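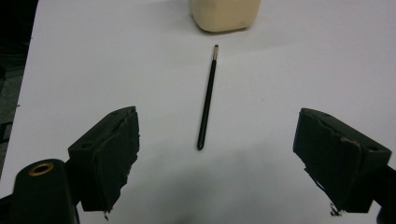 3 min read

Monday, card bench

Okay, picking up where I left off with the embossing tests. I got the last of the Soler cardstock out of the drawer and cut it all down to card fronts before I could talk myself into saving it. (I have been saving it for two years. Enough!) The plan was to find out which of my three white powders behaves on dark blue, and to get at least one finished card out of the evening for Adoración's mother, who is turning ninety and deserves better than the balloon stamp again.

First try was the fine detail powder from Dollier. I stamped the big fern with clear sticky ink, tipped the powder over, tapped it off, and there were specks everywhere. I'd forgotten the anti-static bag. Did it again with the bag and it was so much cleaner, just two or three stray grains near the fold that I flicked off with a dry brush. Melted fine. The thin fronds at the top came out a bit gray, though, like the blue is showing through. Note to self: try stamping twice in the positioner before adding powder.

Second was the regular Larnon white. Much brighter, really lovely on the thick parts of the fern, but it fills in the tiny gaps and you lose the veins. I'd use this one for words and for anything chunky. I did the "many happy returns" stamp with it and I'm thrilled, it looks like icing.

Third was the old jar with no label. It went yellow on me. I held the heat tool too close, so maybe that's my fault, but I did a second piece from farther away and it was still more cream than white. It's going in the box for kids' crafts.

Heat tool notes, because I always forget: let it run while I count to ten before I bring it anywhere near the card. Heat from underneath first if the card is thick. Move along as soon as the powder turns shiny. The warped one on the windowsill is what happens if I stop to answer the phone.

Emil came by around seven to borrow the scoring board and stayed to look through the die drawer. He has been making the Drunside swap cards and he's on a map theme this time, old street plans cut into envelopes. He found a 1942 road atlas with the cover gone at a yard sale and he's cutting up only the index pages, which made me feel better. He left me a few. The paper is soft and takes distress ink beautifully, it just drinks it up, so go light and build the color. I tried a strip behind the fern and it was too busy. Behind the plain sentiment it's great.

Swap count, for whoever is packing: the envelope box is at 199 with mine in it. Please write the new number on the lid when you add yours.

Still to do: line the inside of the birthday card with white so I can write in it. Try the double stamping with the Dollier powder. Order more foam squares, the small ones. Ask Adoración if her mother likes purple, since I have a ribbon in mind and it is VERY purple.

Card front is drying under the big dictionary now. I'll stick it down tomorrow.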